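Ploline Community Help > Data Collection > Demonstrations

Near-identical can and apple demonstrations: keep or discard?

Posted by Ristitz_Lab

Our group is preparing a set of demonstrations for a learning system that is to move household items on a tabletop on spoken command. The current task uses two items, a beverage can and an apple. The operator guides the arm to the can, lifts it, and sets it down at a place named in the instruction. The apple is present so that the system must choose between the items.

We have recorded 1391 demonstrations to date. On review, a large share of them look very much alike. The can is held in the same manner, at nearly the same angle, and the apple stands toward the far left of the table. Two views from our material are attached to show the degree of likeness.
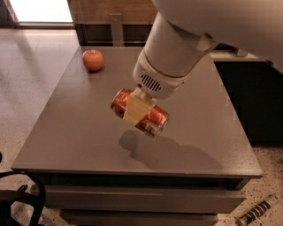
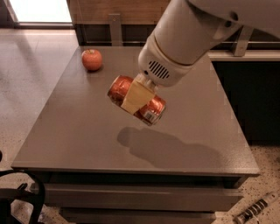
Can held above the tabletop, apple at the far left, in both views.

We would be grateful for guidance on the following points. Should demonstrations this similar be removed before training, or does the repetition do no harm? If we are to record again, which conditions should be changed first? Our remaining schedule allows for 300 further demonstrations at most. Our written procedure says only that the items should be "placed naturally," and the operators have understood this in their own ways.

Reply from Győri Data Office

We would advise against removing anything at this stage. Similar demonstrations still differ in their timing and in the small corrections the operator makes on approach, and a system learns from those corrections. Mark the similar ones as a group in your records and lower the rate at which they are drawn during training. This can be reversed later. Deletion cannot.

The more serious matter is the position of the apple. If it is nearly always at the far left, the system may learn that the item to be lifted is whichever one is closer to the middle of the table. It would then appear to follow the instruction while paying no attention to it. A simple test is to exchange the two items and give the same command. If the arm goes to the apple, the set has taught the wrong lesson.

For the 300 that remain, we recommend the following order of work:

Exchange the positions of the can and the apple in half of the demonstrations.
Include commands that name the apple. From your message it seems that the can is always the item moved.
Divide the tabletop into 9 areas and assign a starting area to each item from a printed list. The operator should not choose.
Vary the direction in which the can is turned before it is grasped, including upright starts.
Leave lighting and background for a later round.

The phrase "placed naturally" should be taken out of the procedure. Operators place things where they are easy to reach, and after an hour or so that is one spot.

Reply from lomorwood_bench

Agree on the printed list. We had the same trouble with cups. Also check your floor and the edges of the table between sessions. Anything that stays in view for the whole set becomes part of what the system expects to see. We lost 2 weeks to a stool.

Reply from Ristitz_Lab

We thank both respondents. The exchange test will be carried out before any further recording. It is correct that all commands so far name the can; the apple was added to the task at a later point and the command list was not revised -- an oversight on our part. The new procedure will assign starting areas from a list.

One matter remains open. Some demonstrations include a brief pause while the can is held in the air. We have not decided whether to trim these pauses, and would welcome the practice of other groups.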